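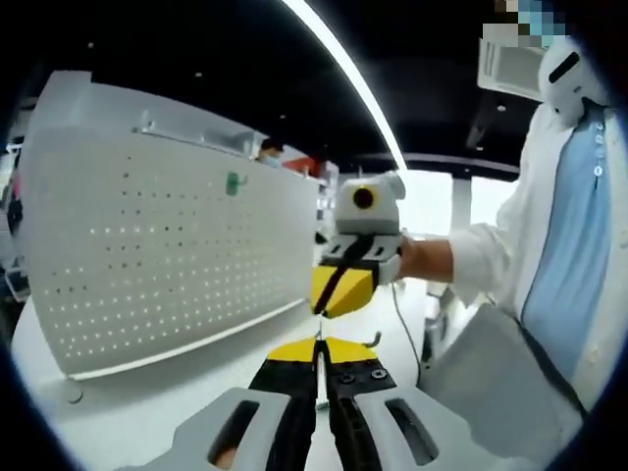 4. Setting up the Flatwood folding worktable

Read this section before you take the table out of its carton. Allow half an hour for a first set-up. A second person is useful for step 6 and for carrying.

4.1 Choosing a position

1. Put the table on a hard, level floor. Thick carpet lets the feet sink and the top will rock.

2. Leave enough room to walk round all four sides. The drop leaf needs clear floor behind it when it is raised.

3. Keep the table away from radiators and out of strong sun. The top may bow if one side is warmed for long periods.

Note: The fixed top is 944 mm long. With the drop leaf raised the length is 1378 mm. Measure your space for the longer figure even if you plan to keep the leaf down most of the time.

4.2 Opening the legs

4. Lay the top face down on a blanket or on the flattened carton.

5. Pull the first leg frame upright until the brace clicks. Push the brace firmly with the heel of your hand to check that it has locked. Do the same with the second frame.

Caution: Keep fingers clear of the brace joint. It closes quickly when the leg frame is moved.

6. With one person at each end, lift the table by the side rails and turn it on to its feet. Do not lift by the drop leaf.

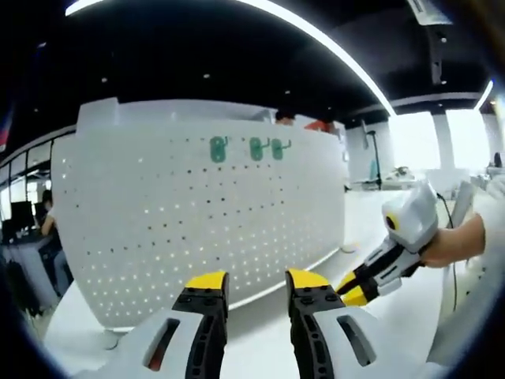 7. Press down on each corner in turn. If a corner dips, unscrew the foot below it a little at a time until the top is steady, then tighten the lock nut against the leg.

Note: Early tables marked Dradier on the underside have feet without lock nuts. They are adjusted in the same way, but check them again after the first week.

4.3 Raising the drop leaf

8. Lift the leaf slightly above level, swing both support arms out as far as they go, and lower the leaf on to them.

9. Slide the catch at each side until the red line is covered. If any red shows, the leaf is not locked.

Caution: The leaf will hold 21 kg, spread evenly. Do not sit or lean on it, and do not clamp a vice to it.

4.4 Fitting the Plekitska side tray (sold separately)

10. Hook the tray over the side rail with the lip facing outwards.

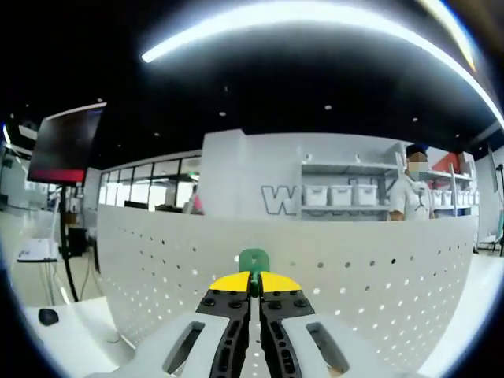

11. Fit the two thumbscrews from below and turn them by hand only. Pliers will strip the thread in the rail.

12. Check that the tray does not touch the brace when the leg is folded. If it does, move it one hole towards the middle.

4.5 Folding away

Clear the top and take off the side tray. Lower the leaf first, then turn the table over and press the release tab on each brace. The legs fold inwards, the one nearest the leaf going down first. Store the table flat or on its long edge.

For spare feet and catches, quote part list Fukuda 6 when you order. Go on to section 5 for cleaning and care.

Section 4 revised 11/10/21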